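4. Washing and drying dark fabrics

The Zudska washer has a Darks program. The panel says it protects color. Treat that as a hope, and do the following anyway.

1. Turn black items inside out and close any zippers.
2. Fill the drum halfway. The 8 kg on the door label is for cotton sheets and will leave velvety fabrics creased.
3. Set the water to cold and the spin to 400. The program picks a faster spin by default, so change it every time.
4. Use liquid detergent. Powder leaves pale streaks on black cloth, whatever the box promises.

Note: The display may show 60 minutes. Expect roughly 180 with the extra rinse on.
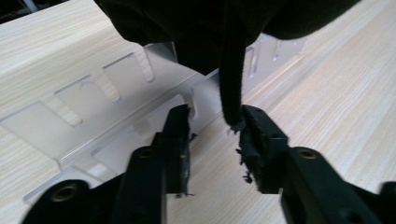
Can I skip the extra rinse to save time?
Only with a small load and half the usual detergent. Run a finger along the door seal afterward, and if it feels slick, rinse again.

CAUTION: Do not tumble dry velvet or anything with a fringe on High. The "Gentle Heat" setting is not very gentle either. Hang these items away from the sun.

5. Clean the lint filter after each dark load. The filter light comes on far too late to rely on.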